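Harwood Lab Course in Robot Software
Unit 4 notes: Planning for two arms over a sink

Read these before the lab session. They assume you have done the Unit 3 exercises and can start the simulator from the command line. We use the Tultden kitchen for the whole unit, with the planner from the Chacko package.

1. What the planner needs

A planner does not work on the picture you see on screen. It works on a list of shapes with positions, plus a list of what may touch what. In Unit 3 the list was short: one arm, one table, one block. A kitchen counter with a sink is harder for 2 reasons. The basin is a hole, so you can't treat the counter as one solid box. The faucet is tall and thin, and a coarse collision grid can miss it.

Build the counter from separate boxes around the opening, then add the basin floor and the basin walls. If you load the sink as one convex shape, the solver fills in the hole and every goal inside the basin is reported as in collision. This is the most common error in the unit. Check for it first when a plan fails right away.

2. Goal, start and clearance

For each arm, write down the start pose, the goal pose and the smallest clearance you will accept. Clearance to the faucet is set to 22 mm in the starter file. Leave it there until your first plan runs, then lower it and see what changes.

Both grippers count as obstacles for each other. You can plan the arms together in one large space, or plan one and then treat its path as a moving obstacle for the second. The second method is faster and can fail even when a solution exists. Try both.
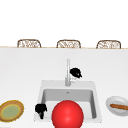

Figure 4.1. Tultden kitchen in the simulator. One gripper is beside the faucet and the other is over the left front corner of the sink rim, with the red ball in the basin.

Look at the gripper near the faucet. A straight line in joint space from a pose like that one can sweep the hand through the spout even when both end poses are free. Turn on edge checking in the planner settings. With it off, only the waypoints are tested.

3. Perception step

The ball position comes from the color mask, as in Unit 3. Saturated red is easy to separate from a white sink and counter. Two things still go wrong. The highlight on the ball is nearly white and leaves a hole in the mask, so fill holes before you compute the center. When part of the ball is outside the camera view, the center of the mask is not the center of the ball. Fit a circle to the visible edge and use that.

The plate and the bowl are not targets in this unit. Keep them in the collision list anyway.

4. Lab task

Write a plan that brings the lower gripper to a pre-grasp pose above the ball while the other gripper holds still. Use random seed 759 so that results can be compared. Run the planner 84 times and record planning time, path length and success for each run. Hand in the log file and one page of notes, including the settings you changed and why.

Mestetti users: the log viewer reads the same format, no conversion needed.

Harwood Lab Course in Robot Software | Revised 28/02/2023 | Contact the course office | Back to top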